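**Unit 3 – Looking after the hand-held gripper pair**

21 Jan 2019

Notes for the Hevura bench course. Bring last week's sheet on marker printing, as we will use the same cubes.

## 1. What is on the bench

Each station has one pair of hand-held grippers, left and right, and one charging lead per side. The grippers have two fingers each. A white cube with black-and-white square markers is fixed below the fingers. The tracking software finds the cube, works out where the gripper is, and stores that with the finger opening. If the cube shifts on its mount, every recording after that point is wrong by the same amount, and the error is hard to spot later.

The pairs are matched. Left 3 goes with right 3. Do not swap sides between stations, even if one is out for repair.

## 2. Before a session

1. Wipe the finger pads with a dry cloth. No solvent on the pads.
2. Check both pads for lifted corners. A lifted corner catches on thin objects and gets worse quickly.
3. Hold the cube between finger and thumb and try to turn it. There should be no play at all.
4. Look at the markers under the room lights. Scratches across a black square matter more than scratches on the white border.
5. Close the fingers fully, then open them fully, and watch the reading on the Zerby panel. Closed should read 0 and open should read 83 mm.
6. Route the cable so that you can reach forward with both arms without pulling on the plug.

If step 5 gives a different number, go to section 3. If step 3 shows play, stop and use the repair sheet. A cube that has been pushed back by hand still needs a full calibration.

## 3. Resetting the opening

Open the Erkia tool and choose the side. Close the fingers with nothing between them and press Set Zero. Open them against the stop and press Set Max. Do this 3 times. The tool keeps the middle value and throws out the other two. Save, then unplug and plug in again – the old value stays in memory until the power is cut.

After a reset, open and close the fingers 11 times at normal speed and check zero again. Drift at this stage usually means dirt in the slide.

## 4. Cleaning the slide

Every 200 sessions, or sooner if the fingers feel rough. Take off the two side screws, lift the cover, and brush out the track. One small drop of light oil per side. Move the fingers through the full travel, wipe off what comes out, and refit the cover. Do not overtighten; the threads are plastic.

Write the session count in the log before you put the cover back.

## 5. Trial task: the door

The door is the standard check after any repair. Grip the lever handle with one side, turn it, pull, and let go. Keep the cube faces clear of your sleeves.

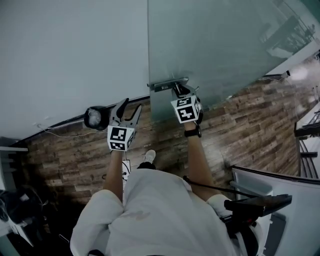

**Why is zero set with the fingers closed on nothing?**

Any object between the pads adds its own thickness to the zero reading, and soft objects add a different amount each time.

## 6. For March

Read the Rozīte note on pad wear. Bring your station log, with all resets entered and the side marked L or R.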